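3.2 Looking after the hand-held grippers

Most of what I know about keeping these grippers alive I learned the slow way, on laundry. Our setup at Urncombe is small: 2 hand-held units that we call Tsai and Kimine, one wide-angle camera on each, and a bench for repairs. We log every garment session, and the log is where the maintenance plan in this section comes from. Fabric is hard on a linkage! You keep pushing the fingers into something soft, the load comes in sideways, and the pivots get it all.

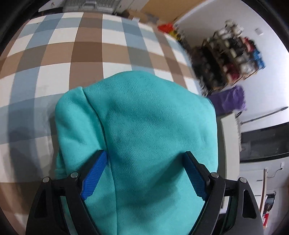
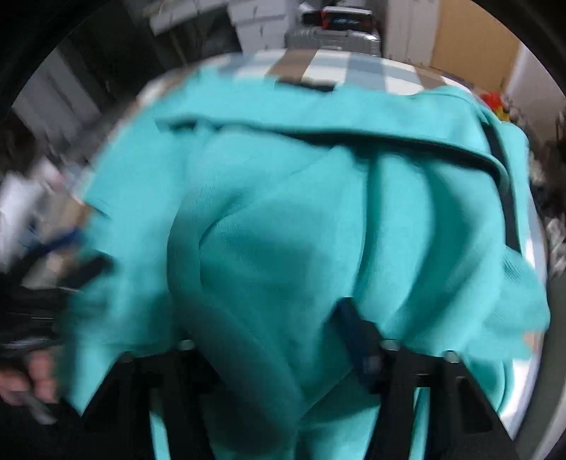
Figure 4. Fabric handling with a hand-held gripper, turquoise to teal cloth, checked surface behind.

Robel Yilma disagreed with me over the pivots from the start. I wanted a fixed schedule, with a check every 50 episodes no matter what, and his view was that a count tells you very little, that a thick sweatshirt wears a joint faster than a whole pile of T-shirts, and that I should go by play at the fingertip and leave the calendar alone. We ended up doing both (he still thinks my half is a waste of a Monday).

So the routine goes like this. I hold the base still, wiggle one finger side to side, then do the other. If one feels sloppier than its partner, the unit comes off the job and I open up the linkage. Lint is the usual trouble. It packs in behind the pivots and the fingers stop closing evenly, and then the recorded gripper width drifts away from the real one, which we only notice much later when the Sosumow calibration script throws a fit. I pick the lint out with a wooden toothpick, wipe the pads with a damp cloth, put the pins back and run the script again before anybody touches a shirt.

Over the 337 episodes we kept for this paper, Tsai needed its pins swapped and Kimine didn't, and I can't give you a good reason for it. Same parts, same batch, same screwdriver. I may have overtightened one side in December. The pad glue is a separate headache and I come back to it in Section 3.4, along with the camera mount.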